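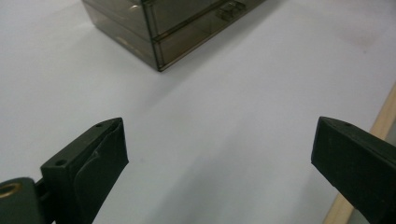

Donach Recording Rules, README

Donach is a set of house rules for collecting manipulation demos with hand-held grippers, plus over 3000 short recordings made under them. We wrote the rules first and recorded second, and we'd do it that way again!

What's in the release
rules.txt — the rules, in the order an operator meets them
episodes/ — one folder per recording
rejects/ — 500 recordings that broke a rule, each tagged with the rule number (please look at these, they teach more than the good ones)
splits.csv — train and test lists, split by object and never by time of day

The rules, short version
1. Start with the jaws fully open and both fingers in view.
2. Clear the work surface between the fingers and the target. Wipe marks off if they come off; if they don't, log them.
3. One task per recording. Opening a drawer and closing it again are two tasks.
4. Check the finger pads before each session. Creases are fine, tears are not. Swap pads in pairs.
5. No faces, mail, screens or labels with names on them.
6. Stop if something tips or slides off the table. Keep the file and tag it.
7. Two reviewers sign off on every batch. The operator can't be one of them.

Rule 4 used to say "replace worn pads," and everybody read "worn" differently. Baiba Žukauskas rewrote it in June after comparing notes from the Scanlon and Drerkar sites, and arguments over pads pretty much stopped.

Known gaps
Clear and tinted plastic is thinly covered. Left-handed operators too — we'd love more of both.

Contributing
Send new recordings with a filled-in checklist. Proposed rule changes need a reject or two to back them up. Sneha Srivastava at Studunine looks after the rules file and likes short pull requests.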